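Linen cupboard, part two: shelves and folding sizes

Posted 17th September in House
Filed under: storage, linen, measuring

The first part dealt with emptying the cupboard and patching the back wall. This part covers the shelf spacing, the fold sizes and what went back in. Several people asked for the measurements, so they are given in full.

The internal opening is 1134 mm wide, 648 mm deep and 2115 mm high. The width is taken at the narrowest point, near the floor, where the left wall leans in. If you are working in an older house, measure the width at the top, middle and bottom and cut to the smallest of them. I cut the first shelf to the top measurement and had to trim it.

The old layout had three fixed shelves at equal spacing. Equal spacing looks tidy on paper and is poor for linen. Towels stack well to a moderate height and then lean. Sheets stack badly at any height if the fold edges are mixed. Doonas need a tall bay and nothing on top of them. The result was two overfull shelves and one with a lot of air in it.

The new layout uses the Jitia bracket strips, bought from Jenkins in Mondthorpe. The slots allow the shelves to be moved without drilling again. Two points on fitting them:

The strips must be level with each other at the slots, not at the ends. Mine had slightly different end offcuts and I lost an evening to that.

Leave a gap at the back of each shelf. I used 10 mm. It lets air move up the wall and also gives you somewhere for the shelf to go when the wall is not flat.

Elis Parri commented on part one that solid shelves would hold damp and that slatted would be better. I considered it. Slats leave ridges in anything soft that sits on them for a season, and the cupboard backs onto the hall, not the bathroom, so I stayed with solid board and the gap. If your cupboard shares a wall with a shower, Elis is probably right and you should use slats.

Fold sizes

This is the part that made the most difference. I had always folded to whatever size came out after halving a few times. Each brand of sheet is cut differently, so the stacks never lined up.

The method now is to pick a finished width first and fold to that. For a shelf this wide, bath towels go in thirds lengthwise and then in half and in half again. The closed fold faces the door. Hand towels go in half lengthwise and then thirds. Face washers are not folded beyond once over and sit in a tray.

Fitted sheets: tuck the corners into each other, lay the sheet flat, square up the elastic side by folding it in, and then treat it as a rectangle. It will be thicker on one side. Alternate the thick side as you stack, left then right, and the pile stays level. Sets are kept together inside one of their own pillowcases, with the pillowcase opening to the rear.

Knitted items such as throws and jersey covers should be rolled loosely if they are going to be left for long. A hard crease in a knit takes a wash to remove, and sometimes two. Dark greys show it most. The broad soft folds you get from just handling the fabric will drop out when it is hung.

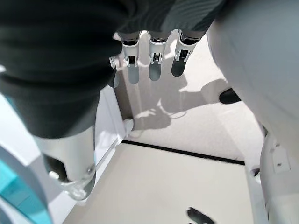
Labels went on the shelf edge, with nothing on the trays, so that a tray can be swapped out without relabelling. I used paper tape and a pencil for the first month. Cledwyn Dafis lent me his Skeltau label printer after that and the printed ones are now on. They are easier to read in poor light, but I would still start with pencil. Four of the shelf names changed in the first fortnight.

Final order, from the top:

Doonas and spare pillows
Guest sheets
Our sheets
Bath towels
Hand towels, face washers (tray)
Throws and picnic rug
Floor level: iron, pressing cloths, bag of rags

The iron is at floor level because it gets put away warm and I did not want it near the bedding. It sits on an offcut of tile. The rag bag was supposed to leave the cupboard altogether but there is nowhere else for it at present.

Still to do: the door rubs at the bottom corner in humid weather and needs planing, and the light switch is on the wrong side of the frame. I will look at the door in October when it can come off its hinges for a day or two. The switch is a job for the electrician and will wait until there is something else for him to do here.

Previous: Linen cupboard, part one: the back wall
Comments (2)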